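Container deposit: lids on or lids off?

Forum index > Household > Rubbish and recycling

gumleaf44
Posted 7:12 pm
Our nearest return point moved in April from the servo to the depot behind the Rodero shopping centre. The old one took everything with the lids on. The bloke at the new one told me lids off, put them in the tub by the door. Then my neighbour went the next morning and was told lids on. I've got two wool bales full in the carport and I'd like to do it once. What is everyone else doing?

potplant_pete
Posted 7:31 pm
Lids off, always have. If you leave them on, the bottle holds air and you can't squash it, and you fit half as many in a bag.

Illeo
Posted 7:40 pm
You're not supposed to squash them. The machine has to read the barcode and a flattened bottle gets spat back out. I lost most of a bag that way last winter and had to put them in the yellow bin at home.

potplant_pete
Posted 7:44 pm
I don't use the machine. I use the counter, they go by count and don't care what shape they are as long as the label's on.

wattle_and_daub
Posted 8:05 pm
Depends on the depot. Ours has a sign up saying lids may be left on, and the girl on the counter said the plastic gets chipped and the lids float off from the rest in a tank. Different plastic. So leaving them on is fine where they've got that set up. Ring and ask yours.

gumleaf44
Posted 8:20 pm
I rang. It goes to a recorded message about opening hours.

Another question while I'm here. A fair few of mine are like this one, with something still in them. Kids take two mouthfuls and leave it under the bed. Do they really need to be empty? 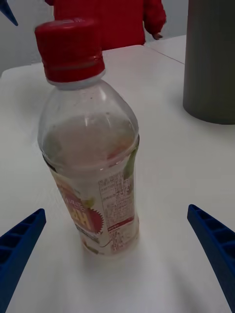 Red lid, cloudy drink, filled up to about the shoulder.

The bales also have plenty of the little rings that sit under the lid. I've been cutting those off with side cutters and my thumb is sick of it.

Illeo
Posted 8:33 pm
Empty, yes. They'll knock it back on weight if it goes through the machine. Tip it down the sink and give it a quick rinse if it's milky or sugary. Otherwise you get ants, and in summer the bale stinks.

Leave the rings alone. I've put 563 through since we started keeping a tally for the school camp and not one was refused over a ring.

Clostness
Posted 8:51 pm
I'd argue with the rinsing. We're on tank water and I'm not using it to wash rubbish. Drain them upside down in a milk crate overnight and they're good enough. The depot has never said a word.

Illeo
Posted 8:58 pm
Fair enough on tank water. I use the leftover washing-up water, so it costs me nothing.

potplant_pete
Posted 9:10 pm
Check the label before you cart milk drinks down there too. Plain milk wasn't covered when I started and I took a whole bag of two-litre ones for nothing. Look for the refund mark, usually near the barcode. If it isn't there, yellow bin.

wattle_and_daub
Posted 9:16 pm
Same with cordial, depends on the size and which state you're in.

Onyshchenko
Posted 9:42 pm
I go to the Rodero one. Counter side wants lids off, machine side wants lids on. That's why you and your neighbour got different answers. Machine has a limit per go, and when the bin behind it fills up you wait for someone to come and swap it. With two bales I'd use the counter. Go before 10, after that the cafes turn up with their trailers and I've waited 44 minutes.

gumleaf44
Posted 9:50 pm
That makes sense, he was on the counter and she'd have used the machine. Lids off it is then. Is there anywhere that wants the lids? There'll be an ice cream tub of them at least.

Clostness
Posted 10:03 pm
The library near us had a collection box but it's gone. Don't put them loose in the yellow bin, they're too small and drop through the sorting.

potplant_pete
Posted 10:08 pm
The tub by the door, like the bloke said.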